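Following a University Hockey Side Through One Tournament
Student project report, sport studies, December 2022

My project set out to learn how a small hockey side keeps its shape when the players are tired, and I picked the Bramorel indoor tournament mainly as it was close enough for me to get to every match. Our side, Saden, played 4 matches there, and I sat with my notebook through all of them - a very happy way to spend a cold March, I must say!

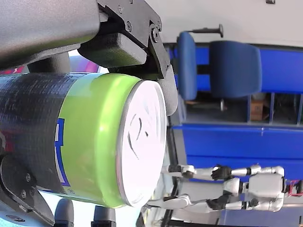 I wrote down each pass that Saden tried in their own half, which came to 453 passes in all, and marked whether it reached a team-mate. The opening match, against Villalobos, gave me the most trouble, as play was so quick that I kept losing my place on the page. Saden won it 3-2 with a late penalty corner.
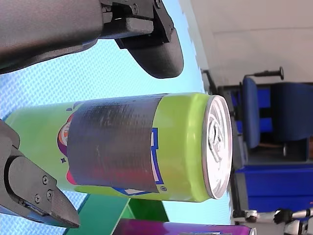 Rest breaks turned out to matter a good deal more than I had expected when I wrote my plan. The players who came off for a short spell and had a drink seemed to pass more calmly afterwards, though I can't prove the one led to the other. I would have liked to record how much each of them drank, and a band of black tape round the middle of a can, like the one on the green can lying on its side, would make a simple level to drink down to.
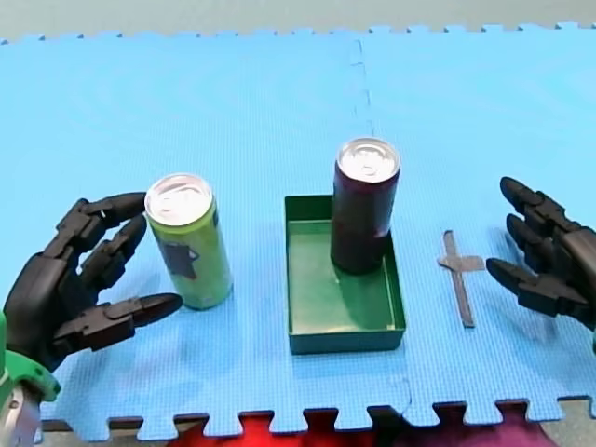 Tridasano were the strongest side we met, and they beat us by pressing high and leaving our defenders very little time. I tried acting out their press at home afterwards to understand it better, moving small objects about on a table. A soft mat with jigsaw edges, such as the light blue one under the upright can, would have been kinder on the ears, and the seam down the middle would do nicely for a halfway line. With more time I would like to go through the Tridasano match again, this time following only the two defenders.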